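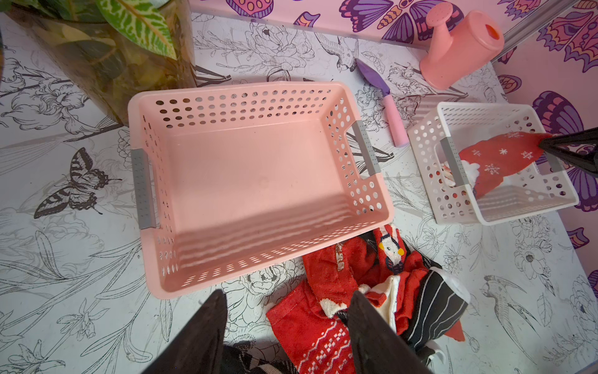 Furniture Care and Re-covering, Evening Course
Handout for week 4: Webbing and springs
Tutor: Jouko Lindqvist, Illdale workshop

Welcome back, everyone, and thank you for being so patient last week while we hunted for the tack lifters. I know several of you are itching to get to the pretty fabrics, and we will, I promise, but tonight we stay underneath the seat.

Webbing is what carries the sitter. If it sags, everything you put on top will sag along with it, however lovely the cloth. Turn your chair over and press the webbing with your palm. It should push back at you a bit like a drum. If your hand sinks in, strip the lot and start again (I have patched one strap many a time and been sorry every time).

Old tack holes

Frames that have been covered before, like the Ramau dining chairs some of you are working on, will have a rail full of holes. Fill them with wood glue and fine sawdust, and leave them overnight before you tack into them.

Fixing the straps

Fold the end over, tack it down, then stretch the strap across with the webbing stretcher -- firmly, but listen for the frame creaking! Tack it, cut it, fold it back and tack again. Leave 3 inches beyond the last tack for the fold. Weave the cross straps over and under as you go.

Springs

Stand them on the crossings and sew each one down in 4 places. We will tie them together next time, so please don't try it at home from a video -- the McKinnon armchair came back to me in a dreadful tangle that way.

For next time

Bring 12 yards of laid cord, your own scissors and a dust mask. Soltonach sells the cord by the ball, and one ball is plenty for two people to share. Next class is Mon 10 April, usual room, side door.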